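27/03/2026

My grandmother washed dishes in a way I have never seen again. She filled one pot with hot water and one with cold, and everything passed from the first to the second, glasses before plates, plates before pans. If you put a greasy pan in too early she took it out without a word and placed it on the floor beside you.

I thought of her this month because I am trying to learn English by writing down family stories, and my teacher, Golshifteh Rostami, told me to begin with something small. The first week I wrote 158 words. It was very hard. In my language there is one verb for washing dishes and a different one for washing clothes, and I kept looking for the second verb in English until Golshifteh told me to stop looking.

When I came to Kerslake I was already 41 and I believed I was too old to change my habits. Then I shared a house with Rawiri Sutcliffe, who washed each thing under the running tap, one by one, singing. I could not watch it. We come from a dry village, and I still hear water as money. He found my two pots very funny, but after one summer he was using them too, and he told his mother it was his own idea.

Most kitchens I see now have the two basins built in, and I am always a little pleased, as if my grandmother had been asked for her opinion.

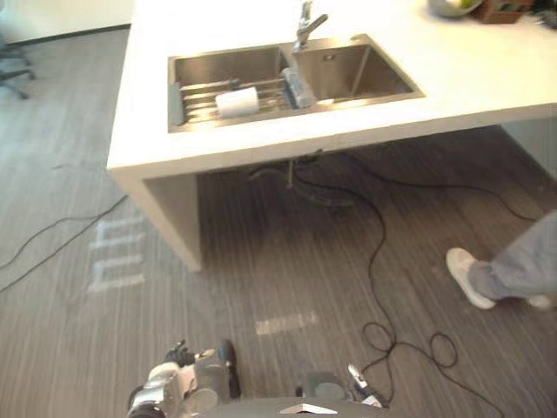
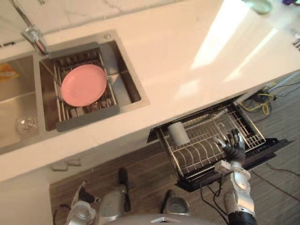 She would not have used a rack, I should say. She dried everything at once with a cloth made from an old flour sack, and the cloth was boiled every evening. My aunt has the last of these cloths in a drawer. I asked her in December if I could have it and she said she would think. She is still thinking.

The story has grown to 2000 words now, and Golshifteh says it needs an ending. I have tried three. In one my grandmother moves to the city, and this did happen, but it makes the story too sad. In another I am ten years old and I break the blue bowl, and she says nothing and goes out to feed the hens. I like this one best, although my sister says that she was the one who broke the bowl – and she wants me to correct it before I read it to the class.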